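HOUSEHOLD LABOUR SINCE 1850
Handout 5: Who does the washing?

Read before the seminar. Bring the Guérin extract with you, on paper. Last year four people brought it on phones and we spent most of the hour looking for chargers.

1. The argument so far

Handout 4 left us with the copper, the mangle and a woman with sore hands. The old story says that machines then arrived and set her free. It is a cheerful story, told mostly by people selling machines. Historians have been grumbling at it for decades, and this week we join in.

The grumble goes like this. When a job gets easier, the standard goes up. A shirt that was worn all week is now worn for a day. The hours saved on each wash are spent on extra washes, and the laundress or the neighbour who used to share the load quietly drops out of the picture.

2. The Prundow account books

Our main source is the set of household books kept at Prundow, a solicitor's house with too many stairs. Ayana Ejigu's transcription runs to 207 pages and is better than the original, which was stored next to a boiler. Look at:

p. 15, the washerwoman's pay, and the argument over soap
p. 93, the first entry for a hand-cranked washer
p. 94, the first entry for repairing it

Note who writes the entries. The wife keeps the books until the machine is bought. The husband writes up the machine himself, in his best handwriting, then loses interest and hands the pen back.

3. What gets left out

Washing has been well studied. Drying has been studied a bit. Folding and putting away hardly appear, although any diary of the period will tell you they ate the evening.
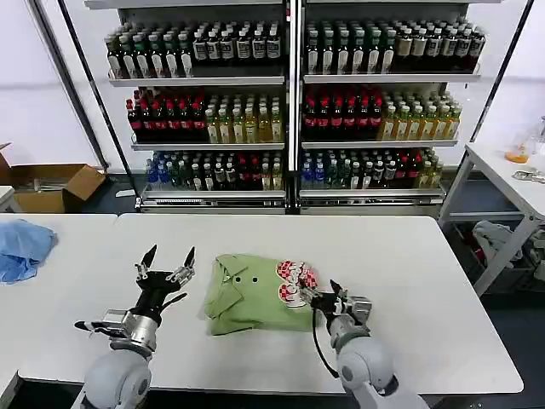 Part of the trouble is that folding leaves no bill. Soap is bought, coal is bought, a washerwoman is paid, and all of it lands in a ledger. A neat pile of shirts lands in a drawer. Van den Broek calls this "the unpriced end of the basket" and is so pleased with the phrase that he uses it in three chapters.

Picard disagrees. She thinks linen lists are good evidence for folding if you read them slowly enough. She may be right, though I have read the Marow lists slowly and mainly got a headache.

4. For the seminar

Come ready to talk about either the soap argument or the repair entry. Pick one and know it well.

Reading: Guérin, chapter 2 (short). Picard, the article on linen lists (long, good, skip the appendix). The library copy of Van den Broek is at shelf 2252 and has someone's tea on it.

Essay titles go up in October. Please don't ask before then, as I haven't written them.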